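About Travus

Travus is an independent test lab for robot end effectors. We compare grippers, wrist cameras and arm controllers for companies that need to pick one and would like numbers first. The lab is in Kultamgate and runs 2 test cells.

What we test

Most of our work is with rigid household and food service items. Ceramics are the hardest part of the set: glazed surfaces are slick, rims are thin, and stacked pieces shift under side load. Each finger pad is run on the same table layouts, with wrist camera views recorded at every approach. A standard run is 50 grasps per object.

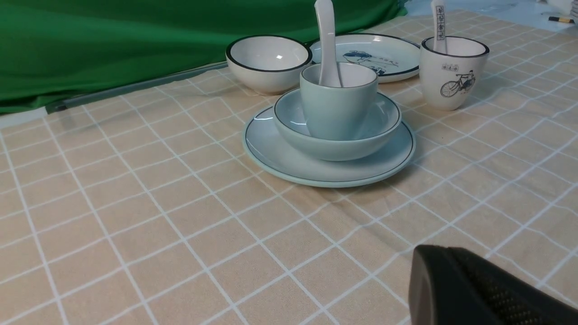
How we report

Clients receive grasp success by object, slip events, contact force at closure and cycle time. Failed grasps are listed individually with the matching wrist view. We do not publish rankings and we do not accept payment tied to a result.

Equipment

Driluvar is our in-house test controller. It drives arms from 5 manufacturers through one interface, so a gripper can be moved between arms without rewriting the test. Kouris is the logging software that goes with it. Over 18 gripper models have been through the current protocol.

Working with us

Send the gripper, its mounting drawing and the communication protocol. Test slots for the next quarter open in September.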